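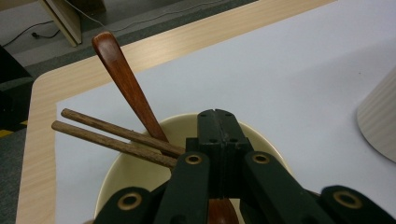 Bowl with spoon and chopsticks.

Home cooks wanted for a recipe testing panel

Tresby is a small publisher of cookbooks for everyday kitchens. We are looking for people in and near Brenddale to try recipes at home before our next book goes to print in April.

You would cook four dishes over six weeks and fill in a short form after each one. Most take under an hour. We pay $300 once all four forms are in, and groceries are paid back separately - keep your receipts.

You need a working stove, an oven and a phone or computer. No training is required. Please tell us about any food allergies when you apply.

To apply, write to the Tresby test kitchen, 3319 Lenau Street, Brenddale, or stop by on Saturday between 10 a.m. and 2 p.m.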